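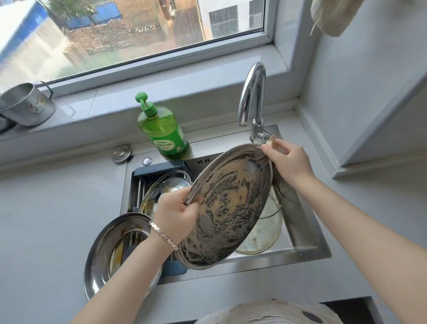
Resources > Household Tasks > Dishwashing Set > README

# Vasier Dishwashing Set

## Summary

The Vasier set records the hand washing of greasy cookware at home sinks. It covers stainless steel lids, trays, bowls and tall pots, together with glass lids. It is maintained by the Dalgleish office. Enquiries should be addressed to Kenneth Gourlay.

## Contents

- 152 washing sessions, grouped in 3 folders by type of cookware
- 2 label files: `items` and `residue`

## Labelling

Residue is labelled as grease, soap film or food. Where soap and grease overlap, both labels apply. Colour is not used to judge whether an item is clean. A lid is labelled separately from its pot, including when both are in the same basin.

## Known limits

Dishwashers and outdoor tubs are excluded. Rinsing is under-represented. A revised `residue` file is planned for July.

Last updated June 4, 2020

Previous | Next | Licence | Contact | Back to top

Comments (2)

**Wekorberg**: Are roasting trays filed with the lids or with the pans?

**vondholm_k**: With the pans. The folder notes list them under "flat ware", which took me a while to find.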